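Dunilum Hardwax Oil, Clear Matt
For bare indoor wood: tabletops, shelves, counters, stair treads

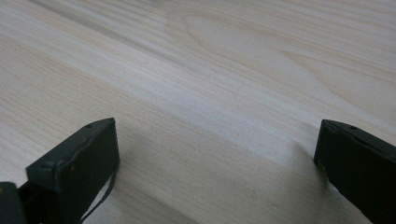
Dunilum Clear Matt is a one-can finish for indoor wood that gets used every day. It is a blend of plant oils and hard wax, thinned enough to brush or wipe on without leaving lap marks. Clear Matt deepens the color of most woods slightly. On a very pale board with light and darker beige bands in the grain, like the one in the photo, expect the darker bands to come up a little stronger and the whole surface to turn a shade warmer. If you want to keep a blond board as close to its bare color as possible, order Dunilum Pale instead, which carries a small amount of white pigment. Test either one on an offcut first.

Sizes
Sample pouch, 100 ml
Small can, 750 ml
Large can, 2.5 liters

Sheen: matt
Coats: 2 on tables and shelves, 3 on stair treads
Recoat after: 7 hours at normal room temperature
Light use: next day
Full cure: 14 days

Preparation
Sand to 120 grit, or 150 for tabletops. Do not go finer on softwoods. A surface that has been polished too smooth takes up less oil, and the second coat tends to sit on top and stay tacky. Vacuum well and wipe with a dry cloth. Old varnish and paint must come off completely. Old oil can stay if it is clean and dull.

Application
Stir for a full minute, down to the bottom of the can. Work with the grain and keep the coat thin. Leave it for 15 minutes, then wipe off whatever has not soaked in. Check again after half an hour, especially around knots and end grain. A white pad under a floor polisher works well on large tops.

Our finishing room uses the Womeo flat brush, 60 mm, for everything except spindles. It is sold separately.

Care
Wipe up wine, coffee and vinegar when you see them. Wash with plain soap and a well-wrung cloth. Do not use scouring cream or steam. Dull patches can be rubbed back with a 240 pad and given one thin coat, with no need to redo the whole top.

Safety
Rags soaked in oil can heat up and catch fire on their own. Lay them flat outdoors to dry, or put them in a metal bucket of water with a lid. Keep the can away from children and open the windows while you work.

Storage
Press the lid down hard and keep the can above freezing. An unopened can keeps for three years. If a skin forms after opening, cut it out and strain the rest through a paint filter.

Orders and questions
Large cans are out of stock until November. For trade accounts, contact Rosário Cunha. For questions about a particular wood, contact Kauko Heiskanen and include the species and how it was sanded.

Page updated 10/09/2026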